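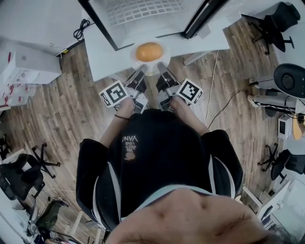
Does taking vitamin C keep you from catching a cold?

For most people it makes no difference to how many colds they get. Taken every day, it may make a cold a little shorter. Starting after the sneezing begins doesn't seem to do much at all.

Polyxeni Antoniadis has given that answer so often that she has stopped expecting anyone to like it. She spent 15 years behind a pharmacy counter in Bostelow before she moved to teaching pharmacy technicians, and she says the cold and flu aisle was the part of the job she enjoyed least.

"People came in with a runny nose and pointed at the biggest tub," she says. "I would ask what they wanted it to do. They wanted it to make the cold go away by Friday. Well, so did I."

I went to see her with a box of Prareo in my bag, the fizzy orange tablets that have been all over the bus shelters since February. The box promises "daily defense." I had bought it myself, at full price, and I'll admit I wanted to hear that it was money well spent.

She read the back before the front. Each tablet has 900 milligrams of vitamin C. She asked me what I thought "defense" meant, and I said I supposed it meant I would get sick less.

"But it doesn't say that, does it? Look for the sentence that says you will get sick less. I'll wait."

I looked. The closest I could find was "helps support normal immune function," in small type along the side.

"Support is a lovely word," she says. "You can't measure it. A chair supports you. If they had a good trial showing fewer colds in ordinary adults, it would be on the front in red."

I put it to her that plenty of sensible people swear by the stuff. My sister takes it all winter and is hardly ever ill.

"How often was she ill before?"

I didn't know. Antoniadis let that sit for a while. Colds go away, she pointed out, and whatever you took on the worst day tends to get the credit for the day after. She did the same thing herself for years with ginger tea, and still drinks it, though she no longer makes claims for it.

There is one group where the story is different. Studies of people under heavy physical stress for short stretches, such as marathon runners and soldiers training in the cold, did find fewer colds among those taking vitamin C. She brings this up before I can, and she is careful with it. "That's a real finding. I'm not going to wave it away. But I had very few customers who had just skied across anything."

She is no kinder to the rival brand, Onu, which sells a powder with zinc added, or to Zisach, a clinic chain that offers vitamin drips by appointment. The basic drip costs $495. I had assumed this was a misprint.

"People feel better afterward, and I believe them," she says. "They've sat down for an hour in a quiet room and been looked after. I'd feel better too. What I want to know is how they'd feel with plain salt water in the bag, and I haven't seen Zisach in a hurry to find out."

Is there any harm in it, then, apart from the price? Some. Large doses can upset the stomach, and she has had more than one customer complain of diarrhea without connecting it to the tablets. The usual upper limit for adults is 2 grams a day from all sources, and a person taking two or three products at once can pass that without noticing. Anyone who has had kidney stones should talk to a doctor first. She also worries about people who treat the tablet as a plan, and go to work coughing.

And fruit? I had expected her to be sentimental about it, and she wasn't. A medium orange has about 70 milligrams of vitamin C, most of what an adult needs in a day. Peppers and broccoli are good sources as well, and so are potatoes, which get no advertising to speak of.

"Eat an orange if you want an orange," she says. "It won't stop a cold either. It tastes nice and it has fiber in it."

I asked what I should do with the rest of the box. She turned it over again, checked the date on the bottom and handed it back.

"It's good until next year," she says. "Drink it if you like the bubbles."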